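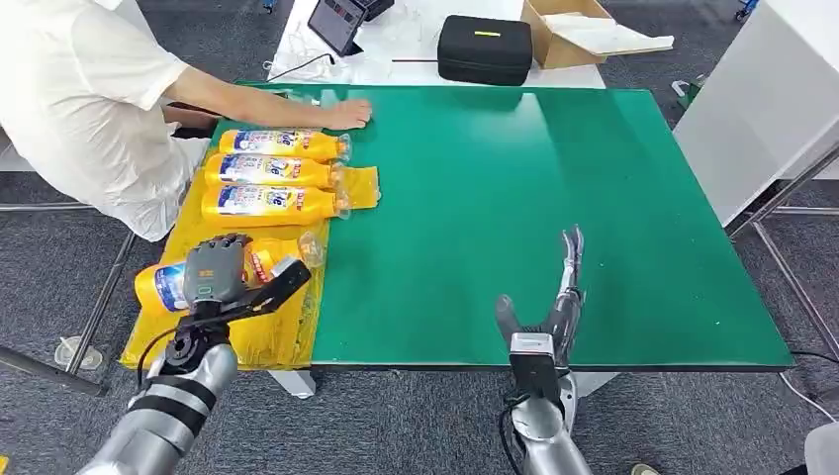 The ferry to Stekness was cancelled on the Friday, so my sister and I slept in the car at the Pondenano ramp with our father's papers in a box on the back seat. It was February and too warm to keep the windows up. She had the front, laid flat, and I had what was left.

We were going over to sell the house. The agent had told us it would bring more if we cleared it first, and neither of us had answered her.

In the morning the deckhand waved us on without looking at the ticket. The crossing took 30 minutes. My sister read the letters out of the box while I watched the water. Most of them were from the council and were about the drain.

"He kept the one about the fence," she said. "He won that one."

"He didn't win. They stopped writing."

She folded it along its old creases and put it back. 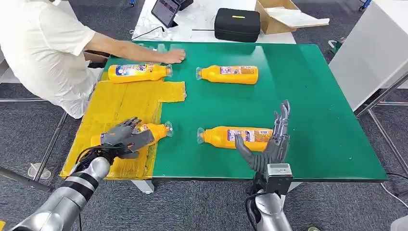
Four orange bottles on the green table.

The house was at number 174, the last one before the road turned to gravel. The key was stiff. Inside it smelled of dust and the gas heater, and the clock over the stove was still going, which upset my sister more than I would have guessed. She took it down and pulled out the battery, then put the battery back in.

We started with the kitchen. I did the high cupboards and she did the low ones. Dad had paid $900 for the fridge the winter before, and he had written the price and the shop, Tuominen, on a strip of tape inside the door. There was tape inside everything. The kettle had cost $26.
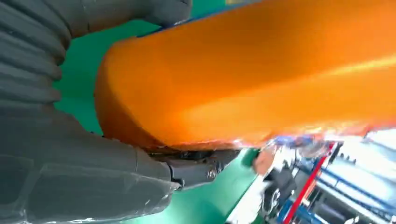
My sister wanted the kettle and so did I. We had not argued over the car or the good chairs, and we stood there and argued over that for most of an hour. She said I had never once made him a cup of tea. I said she had moved three hours away on purpose. In the end I put it in her box, in among the tea towels, with clear plastic film wrapped around it, shiny and wrinkled where the window caught it. She took it out again and filled it at the tap.

We drank the tea black on the back step. The fence was leaning into Harell's paddock by then, with two of the palings down, and a sheep had its head through the gap.
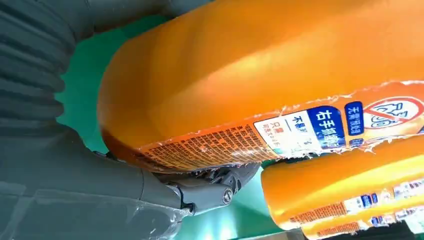
"We could leave it a year," she said. "Rent it out."

"Who'd fix the drain?"

She thought about it. The sheep pulled its head back and went off along the wire. I got up to see whether he'd kept any nails in the shed, and she came after me with both cups, asking if I remembered where he hung the hammer.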